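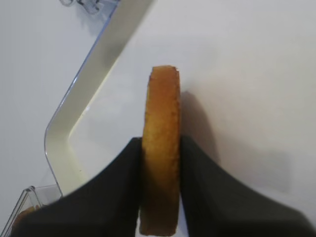 Burger night at ours used to mean one crowded plate and a lot of reaching across each other. I have since moved to a fixed layout, and these are the notes on it, mostly because Sunita Rathore asked for them and I would sooner write it down once.

The base is a shallow metal tray lined with a sheet of white paper, cut slightly smaller than the floor of the tray. If the paper rides up the sides it creases, and a bun set down on a crease slides. Everything gets built on the paper. Clear plastic containers go round the tray on three sides: buns to the left, lettuce and cheese behind, patties and tomato to the right.
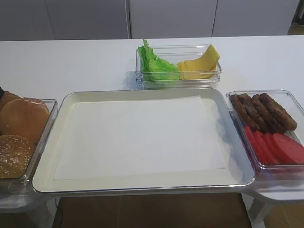

The lettuce and cheese share a container, side by side. Cheese slices need to be fanned. Stacked square they stick, and the top one tears when you lift it. I lean mine against the end wall so the corners stand proud and can be picked up singly.

Buns overlap in their container. I keep plain and sesame together; Nadine Hourani keeps hers apart, but she has a longer table.

My patties are 100 g raw, pressed to fit the bun with a little over for shrinkage. They shrink by up to a fifth in my pan. I tried the Hamance press for a month and went back to doing it by hand, as it left a ridge round the rim that browned faster than the middle.

Filling order for the right-hand container:

1. Patties along the back, each overlapping the one before, with the last one fully exposed. Rest them first, otherwise the juices collect in the base.
2. Tomato in front, cut thick, fanned in the same direction. Blot the slices on kitchen paper beforehand. 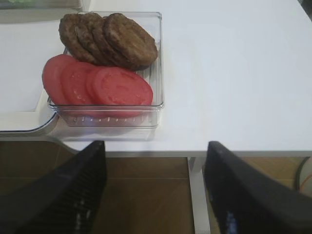 ## Building

The order I use is bottom bun, lettuce, patty, cheese, tomato, top bun. Lettuce under the patty keeps the lower bun dry for longer. Cheese goes straight on the meat, squared up by eye, and corners that hang over are left alone.

Sauce stays off the tray until the end. We use the Okis mustard and a plain mayonnaise, both in squeezy bottles stored upside down in the fridge door.

Clearing up is short. The paper goes in the bin, the tray gets a wipe, and the containers are washed by hand because the last set went cloudy in the dishwasher.

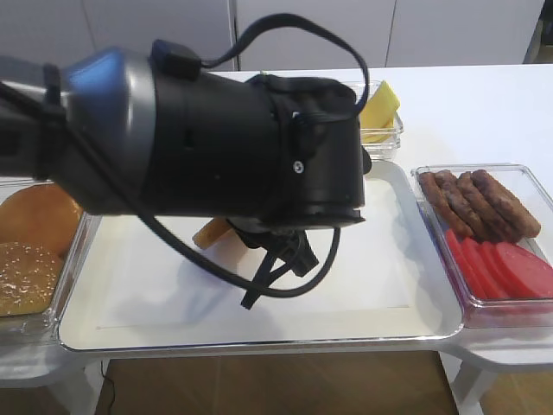
Can the containers be filled the day before?

Only the cheese and lettuce, and in separate boxes with the lids on. Cut the tomato on the day, and leave the buns in their bag until you are ready to set the table.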